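Working Group Publishes Good-Practice Guide for Handheld Gripper Recording

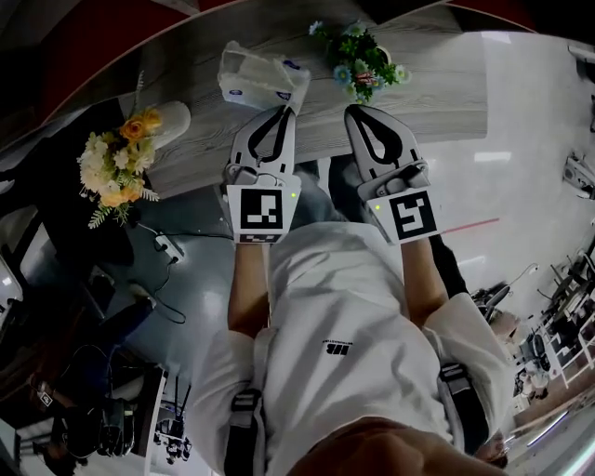 An operator with a pair of handheld grippers at a table. Each gripper has a printed marker card mounted on the front.

Monday, December 12, 2022

A good-practice guide for recording manipulation tasks with handheld grippers was published today by the Vatia working group, which drafts voluntary guidance for automation laboratories. The document covers marker mounting, harness fit, table layout, cable routing and record keeping. It does not set performance limits for robots and does not replace existing machine safety standards.

The guide applies to sites where a person performs a task with grippers held in the hands and the recordings are later used to train or program a robot arm. Drafting began in June, after member sites found that recordings made in different rooms could not be pooled without extensive rework. In a trial exchange of 327 recordings between two members, Flirkum and Pinheiro, the most frequent fault was a marker card that had been remounted without a new calibration entry.

Under the guide, each marker must be flat, square to the gripper body and free of creases. A card that has been removed for any reason is treated as a new card. Calibration is repeated at the start of each shift and after any drop, and the result is stored with the recording. Left and right markers must carry different patterns, and swapping them between hands is logged as a configuration change.

Clause 5 deals with the operator. Harness straps are to be adjusted before the grippers are picked up, and loose clothing must not pass between the finger pads. Continuous recording is limited by a site rule, which must be written down and available to the operator. The working group considered a fixed limit but did not reach agreement on one.

Floor cables within reach of the operator's feet must be covered or moved behind the table line. Power strips may stay on the floor if they are outside the walking route. Where a robot cell shares the room, its operating state must be shown to people at the recording table, and the arm may not be started from a position that has no view of that table.

"Most of the text is housekeeping," said Kerstin Berge, who chaired the drafting team. "Sites already had rules for their robot cells. They had very little for the person at the table, and the two need to be read together."

Objects used in a task are to be listed by type and approximate size. Transparent and reflective items get a separate entry. Decorative items may remain on the table as background, provided they are recorded in the layout sheet and do not block either marker in the starting position.

Faces of bystanders must be blurred or removed before recordings leave the site. The guide asks for a sample check of the result by a second person and requires that the unprocessed files be held under restricted access.

Wakell, which maintains the shared file format used by the group, will add fields for calibration time and marker identity to its next release. Files without the new fields will still open but will be flagged as incomplete. The group's archive holds more than 4000 older recordings, and these will not be reprocessed.

Comments on the guide can be submitted through member sites. A first revision is planned for June.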